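Writing rules for a bench that changes every hour

Albane Pruvost keeps the house standard for manipulation benches at Cluvesier. The document is called Mallet, it dates from 2023, and it is now on revision 3. Most of it concerns things other than the robot.

"People expect a robot safety document to be a list of speeds and forces," she says. "Those are in there, by reference. The larger part is about the table, the cables and what you write down before you enable the motors."

Mallet applies to small arms working with household objects such as plates, trays and boards. It sits below the risk assessment for each station and does not replace it. Pruvost is firm on the order. An operator who finds a conflict between the two documents follows the risk assessment, stops work and files a note.

Chiến Huỳnh, who runs the stations day to day, joined the interview with a marked-up copy. His notes are mainly in the section on cables.

"Revision 2 said cables shall be secured," he says. "Everyone agreed with that and everyone did it differently. You can strap a cable so tight that the wrist pulls on the connector at full rotation. That passed under the old wording."

The current text requires the operator to move each joint through its working range by hand or at reduced speed, watching the cable the whole way. Slack is permitted where a joint needs it. A loop must not be able to reach the gripper or catch an object on the table. The check is repeated after any change of tool, strap or camera mount.

Work surfaces have a section of their own. Mats are to lie flat, and a crease high enough to tip a plate is grounds for replacement. Objects may extend past the mat if the task calls for it, but the starting layout has to be recorded. 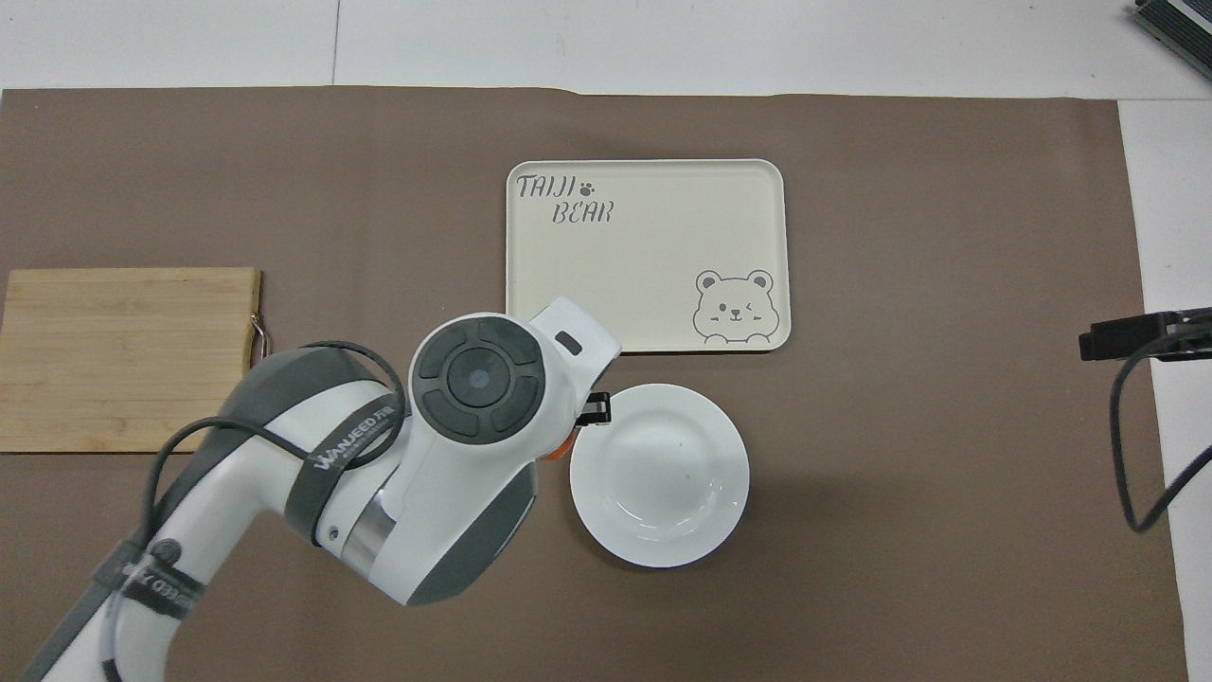 Pruvost considers the layout record the most neglected part of the standard. Station logs are kept in a system called Patport, and when she audited 728 entries she found many that gave the task name and nothing else. "If the gripper clips a rim, I need to know where the plate started. 'Plate task' does not help me."

Huỳnh would like the record shortened. He argues that operators fill in a short form properly and a long one badly. The two have settled on a trial form that asks for the objects, their starting positions and any change made during the session. It goes into use in April.

Neither wants to add a rule on object wear yet. Chipped ceramics are already excluded under the general clause on damaged items, and Huỳnh thinks a separate limit would be hard to apply at the bench.

Comments on the draft go to Pruvost, with the clause number in the subject line.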